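4.2 Equipment budget and replacement planning

The cost model splits each station into a fixed part and a wearing part. The fixed part is the arm, its mount and the controller, which we write off over the life of the project. The wearing part is mostly the hand. Kerekes quoted us a hand with a one-year warranty on the drives but not on the finger pads or the sleeve, so we budgeted those as supplies. Each station was given a yearly parts allowance of $2000, and the Ornham site ordered 2 spare hands so that a repair would not stop work.

Household tasks were chosen before the purchase, and the hand was then priced against them. Kitchen work set the highest demands on grip and reach (Figure 3).
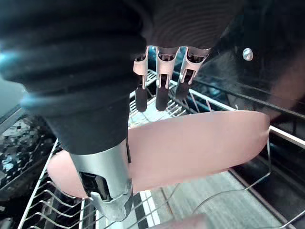 Figure 3. Dish rack task, wrist camera view. The thumb is against the pink object above the wire rack.

Should a lab buy the spare hand with the first order or wait until one fails?
Buy it with the first order if the delivery time is longer than the lab can afford to stand idle. Our supplier's delivery time was 44 days, and a station at Dralusholm could be idle for no more than two weeks under the Kitis schedule.

Pads and sleeves were bought in one lot of 50 sets in July, which lowered the unit price but tied up money from the second year. Lakshmi Amin kept the order records, and the prices in Table 5 are taken from them without adjustment. Shipping and import fees are listed on their own line. Staff time for fitting parts was charged to the operating budget and is left out of the table.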